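Gedville Bird Observatory: Staying and Birding With Us
Frequently Asked Questions

When is the best time to come?

Spring passage peaks in April and fall passage runs into October. December is quiet, but it is good for owls and wintering sparrows. We close for two weeks after New Year's.

Do I need to be an experienced birder?

No. You do need to be able to walk 2 miles on uneven ground. Beginners usually go out with Jabari Sang, who leads the early walk. Meet at the porch at first light.

Can I help with banding?

Only if you hold a permit or are training under one. Visitors may watch from behind the rope. Caroline Mwaipopo runs the nets and will close them in rain or strong wind, sometimes at short notice.
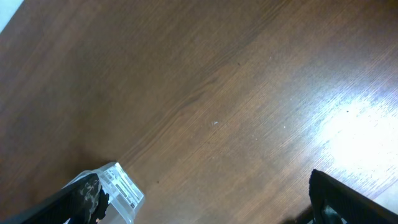 How do I report a rare bird?

Tell whoever is on duty before you post it anywhere. Some of our best spots are on private land, and we have to call the owners first. Once access is agreed, the news goes out on the group text — ask at check-in to be added.

What should I write down?

Date, time, place, how long you watched, and what you saw of the bird. Notes made on the spot are worth more than notes made after looking at a field guide. A poor photo is fine. Send records to Adesuwa Oyewole by the end of the month.

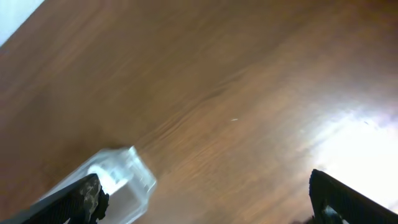

Wood-grain tabletop

Is playback allowed?

Not on observatory land. On the Mrema trail it is banned by the county as well.

How many beds are there?

The bunkhouse sleeps 11. Bring a sleeping bag and a pillowcase. Sheets can be rented if you ask when you book. The kitchen is shared, and food left in the fridge without a name on it is thrown out on Sunday.

What does a boat trip cost?

The charter is $150 a seat, paid in advance. If the skipper cancels, you get a full refund. If you cancel, we refund you only when the seat is filled.
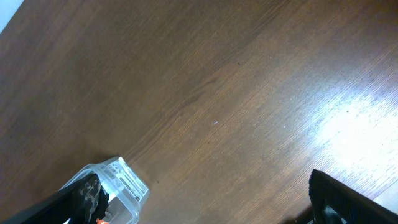

Table surface, brown wood grain

Can I see the old logs?

Everything from 2000 on is scanned and can be read on the office computer. Earlier logs are on paper and stay in the building. Email Oduor Kashindye a few days ahead to set up a time.

Are dogs allowed?

Service dogs only.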